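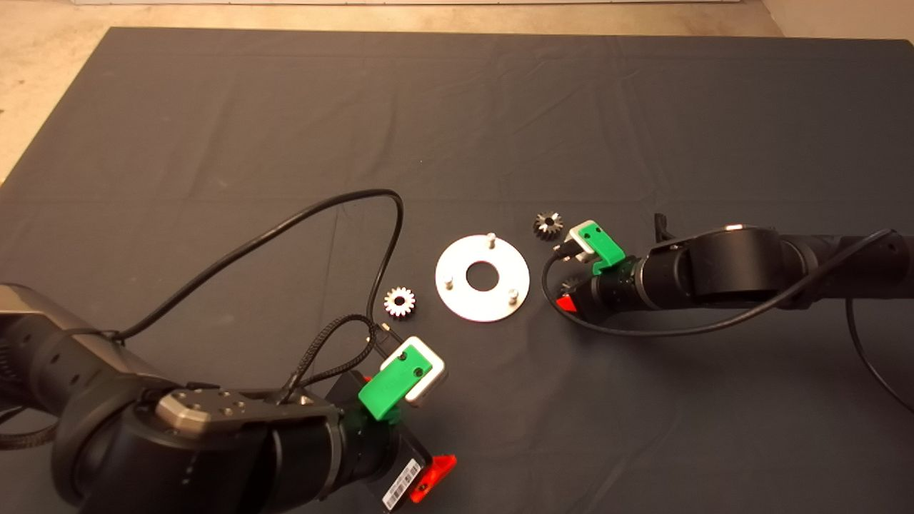
Gears on a dark gray cloth. A few creases do no harm.

Put a cloth down first

I repair small things at home: kitchen scales, music boxes, a pasta machine, the label printer from my sister's shop. I have done it for long enough to have opinions about tools, and most of them are the same opinions everybody has. The one I end up arguing about is the cloth. I think anyone who takes apart anything with gears in it should do it on a plain dark cloth, and I think the rubber mats and magnetic trays sold for the purpose are mostly a waste of money.

The case for the cloth is simple. A gear is round. On a bare table it rolls, and when it reaches the edge it drops, and then you are on the floor with a flashlight. On fabric it stays where you set it. A small spring dropped on wood bounces. Dropped on a folded tablecloth it lands and lies there. You do not need to buy anything to get this benefit, and if you own a table you most likely own something to cover it with.

Color matters more than people expect. My first cloth was a flowered tablecloth and I lost a white plastic gear on it for half an evening. It was lying on a daisy. White is bad too, at least for nylon parts, and black hides every screw that has been blackened. Dark gray is the compromise I settled on. Pale parts stand out against it, metal catches the light, and even a black washer casts enough of an edge to be found.

Now the other side. Yaneth Henao, who taught the evening class where I learned most of this, works on a hard bench and will not hear of cloth. Her argument is that fabric sheds, and that lint in a gear train is worse than a lost part because you don't know it is there. She is right about lint. I once opened a Prindau kitchen timer I had already fixed and found a neat gray collar of fluff wound around the shaft, and it was my fluff. But the answer to that is a better cloth. A tightly woven cotton sheet, washed a good many times, gives off very little. Terry towels are terrible, and so is fleece. And oily parts should sit on a saucer anyway.

Her second argument is harder to answer. She says a soft surface makes you lazy about order. On a bench you have to put each part in a tray or it rolls away, so you use trays, so everything goes back where it came from. On a cloth you can set things down anywhere, and you do. I have done exactly this. I took apart a Kereama music box with the parts spread every which way, answered the phone, and came back to a puzzle. What I do now is lay parts left to right in the order they came off, the last one closest to my right hand. That is a habit, though, and I admit the cloth did nothing to teach it to me.

What I can't accept is the catalog answer. The Reser mat costs 299 dollars. It has molded compartments, a ruler along one side and a raised lip, and it is the wrong size for my table and the wrong size for the next job too. The compartments are fine for screws and too narrow for any gear wider than a coin. A friend bought one and keeps seed packets in it. Terevine makes a plainer one for 230, and I would say the same of that. For the price of either you could buy a good set of screwdrivers, and bad screwdrivers ruin far more repairs than bad mats do.

I also like that a cloth can be picked up. If supper has to happen on that table, you lift the four corners and carry the whole job to another room. The order gets mixed, so take a picture first, but nothing is lost. When the work is finished, shake it out over a light-colored floor. I have found screws that way I had not yet noticed were missing.

Some people iron the thing. I don't. Fold lines are handy – they make rows, and a row is a place to put something. Deep wrinkles are another matter, because a thin washer will slide under one, so smooth those out with your hand before you start.

None of this applies to electronics. A circuit board wants a proper antistatic surface, and on that subject I would listen to Yaneth and not to me. But for a thing with a crank or a dial on the outside and a few gears on the inside, go look in the linen closet. Take the oldest dark sheet you have and cut it to fit the table, with enough extra to hang over the side you sit at.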